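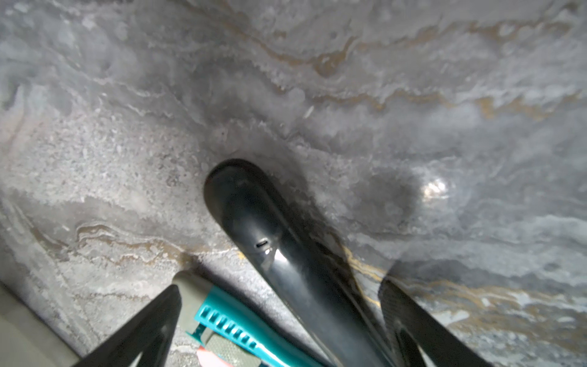
How to Pack a Tool Tote You Can Find Things In

There is a school of thought that says a tool bag packs itself. You open it, you drop things into it until the handles protest, and you go. I belonged to that school for years and can report that its graduates spend a lot of time kneeling on other people's floors, feeling around for a tape measure and finding a blade.

What follows is the method I use now for a plain open tote, the kind with two handles and no pockets to speak of. It takes 20 minutes the first time and much less after that. It suits small jobs: hanging a shelf, opening a delivery of flat-pack, going over to your sister's to "look at" a door. If you're rewiring a barn, you want a different page.

What you need

A tote that stands up on its own. The stiff, papery sort is good for this, the floppy cotton sort from a book fair is hopeless.
A hard case for anything with a lot of bits.
Two wall baskets, wire mesh if you can get them.
A clear surface bigger than you think.
A strip of cardboard and a marker.

1. Clear the table properly

Properly means all of it. Moving the mess to one end counts as having a smaller table. If your worktop has a busy stone pattern, wipe it down and look at it from a low angle before you start, as gray screws on gray swirls have a gift for disappearing. I once lost a drill bit for most of January on a countertop I was leaning on.

2. Stand the bag up empty

Open the rim and push the creases out from the inside with your fist. New paper-type totes come folded flat and they remember it fondly, so you may have to crease the bottom the other way. Set it at the back of the table with the opening toward you. You'll be reaching into it a lot, and it's easier when it isn't lying on its side like a shot bird.

Shake it out first, over a trash can. Mine produced a bus ticket to Olum and more than 6 wall anchors, none of which matched.

3. Lay out what you own

Put everything you're considering on the table in front of the bag. Turn long things the same way. Face the hard case so the lid opens away from you, then leave it shut. Opening it now is how you end up sorting screws at midnight.

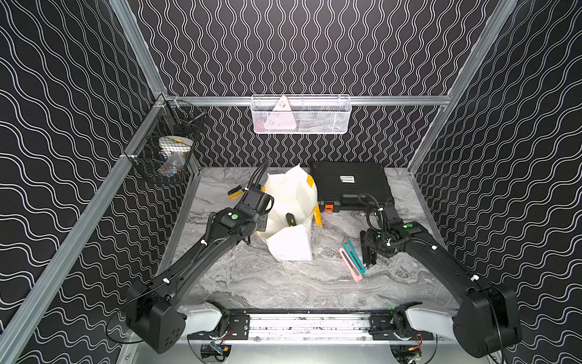 Bag open, case shut, a pair of utility knives out front.

Now be strict. You will have duplicates. You'll have a tape measure that sticks at 20 inches and a second one you bought on the strength of the first. Keep the one that works. The other goes wherever your old Atari cartridges live, and you can visit it.

Utility knives deserve a minute to themselves. Slide every blade fully back and check that the lock holds by pushing the slider with your thumb. If it moves when it shouldn't, the knife is out, however nice the color. Snap-off blades with a ragged end get a fresh edge now, with pliers, and the broken bit goes straight into a lidded tin. I'd pack two knives at most: one for cardboard and tape, which will get gummy, and one you keep clean for trimming.

4. Decide what stays on the wall

This was the part I resisted. A tote is for things that travel. Rolls of tape, triangles, spare blades and the glue you use every other month can sit in a wire basket on the wall and be grabbed on the way out if the job calls for them. Mesh is ugly in a useful way: you can see what's in there without taking it down.

My neighbor Anisa Lubis, who taught shop at Siregar for longer than she'll admit, sorts hers by shape. Flat things in one basket, round things in the other. I thought this was ridiculous until I tried sorting mine by "purpose" and found that everything I own has the same purpose, namely being somewhere else.

Hang the baskets where you can reach over the table without leaning on it. Don't fill them past the halfway point or the small stuff sinks under the rolls and lives there.

5. Load the bag from the bottom

Heavy and flat goes down first. Then anything long, standing against the sides. Then handled tools, grips up, so your hand meets a handle and not the business end. The last thing in, close to the opening, should be the first thing you'll want. For me that's a flashlight, as most of my jobs begin with peering.

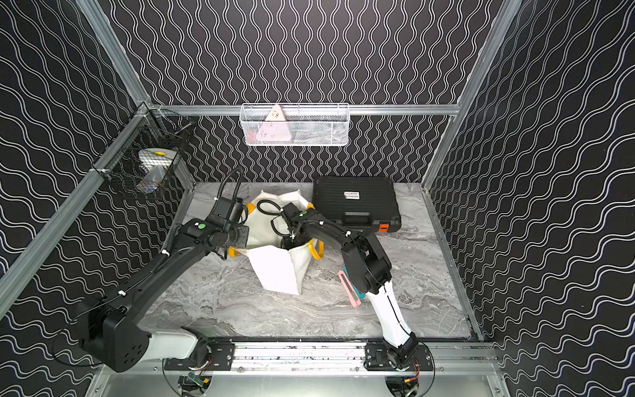
Tote in the middle of things, hard case at the back, baskets on the walls.

Put tools in one at a time and let go of them gently. Dropping them in from rim height is quicker, and also how you put a hole in the bottom of a bag. If the rim keeps folding inward, hold it open with your free hand while you lower the tool with the other. If something won't go in without force, it's the wrong way around, or it's a level.

Leave the hard case out. I know there's room. Once it's in, everything else has to come out before you can reach anything, and you've built yourself a very heavy puzzle. Carry it in the other hand and you'll walk straighter besides.

6. Write the list

On the cardboard strip, write what's in the bag. Slide it down the inside of one wall where you can read it. When you pack up at the end of a job, run down the list before you leave the house. The first time I did this I was two items short and found both on top of a refrigerator.

7. Lift test

Pick the bag up by both handles and carry it to the front door and back. If you switched hands on the way, take something out. My own limit is whatever I can carry to the Cloron Street bus stop without making a noise, and I'd say most people pack for a longer arm than they have.

A few odds and ends

Masking tape on a roll goes bad before it runs out. Pull off a foot and see if it tears sideways.

Wipe tote handles down now and then, they pick up everything.

Screws: a jar of 100 is plenty for a travel bag. I used to carry 250, and used four.

If you have children in the house, the knives go in the case and the case gets latched, tote or no tote.

Related pages
Sorting screws without losing the afternoon
Which hooks hold a wire basket (and which say they do)
Changing a utility knife blade
Cleaning glue off a stone-look countertop
Labels that stay on hard cases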